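3. Preparar o cartaz para impressão

Antes de começar, abra o modelo Kozan e guarde uma cópia com outro nome. Quem trabalha diretamente sobre o original costuma descobrir as cópias de segurança nesse mesmo dia.

1. No menu Documento, escolha Formato e selecione Cartaz alto.
2. Defina a sangria em 2 mm nos quatro lados. O quarto também conta.
3. Importe as fontes da pasta Bellbridge. Se o título aparecer em Arial, a importação falhou, por muito que o programa diga "Concluído".
4. Ajuste o corpo do título para 117 pontos e o texto corrido para 16.
5. Converta as cores para o perfil Cimelus e grave.

Nota: o perfil Cimelus escurece os laranjas. O ecrã vai jurar que não - acredite na prova em papel.

Cuidado: não achate as camadas antes da aprovação do cliente. O cliente que "só quer ver" quer sempre mudar o título.

6. Exporte em PDF, com as marcas de corte ligadas. Ficheiros acima de 195 MB são recusados pelo servidor da Wondby, sem mensagem de erro e sem remorso.
7. Imprima uma prova reduzida e leia-a em voz alta, incluindo a data e a morada.

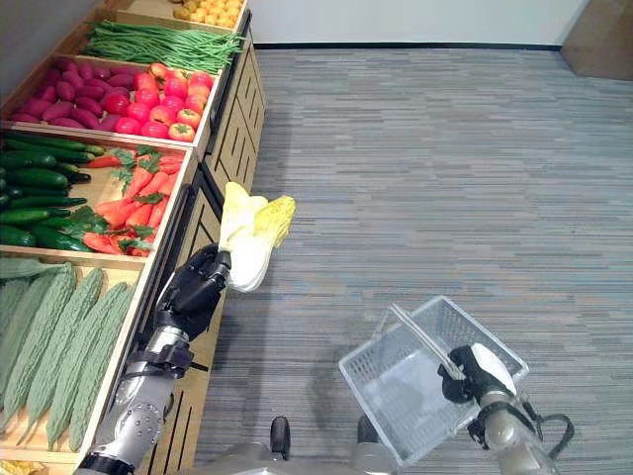
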